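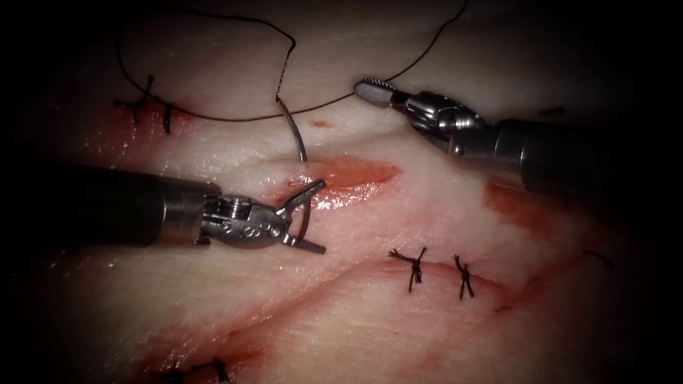 Figure 3. Two robotic surgical instruments over soft tissue, the left one with its jaws open.

Courses > Business Computing > Chapter 3: Moving Backups Off Site

Chapter 3: Who Has Your Backup?

Most small firms will tell you they have a backup. Ask when they last restored a file from it and the room goes quiet. This chapter starts from the view that a backup you have never restored is a guess, whatever the sales page says.

Take Koltthorpe, a parts dealer that signed up with a hosted backup service called Pudton. The control panel showed 100 percent every morning. When a shared drive failed in September, the office manager, Trinidad Campos, asked for all 3282 order files. She got back every one except 258. Those had been open on someone's screen each night, so the software skipped them and still reported success.

Was Pudton lying? Not quite. Its contract said "all available files," and a file in use did not count as available. You will meet this kind of wording often – read it slowly.

Vendors like to talk about how many copies they keep. Copies are cheap. A bad copy kept in three cities is still bad. Ask how long a full restore takes, who is allowed to start one, and what happens to your data if you stop paying.

In Section 3.1 we read a sample contract line by line. Section 3.2 sets up a restore test on a spare machine. Bring a folder of files you can afford to lose.

Comments

Haf Cadwaladr: Our provider skips open files too. The log mentions it, in gray type, on the last page.

Saturnino Cifuentes: A bit hard on Pudton. Who runs a backup without reading the log?

Ataahua Fairweather: Everyone I have ever worked for.

Contact the editors | Copyright Montoya | Back to top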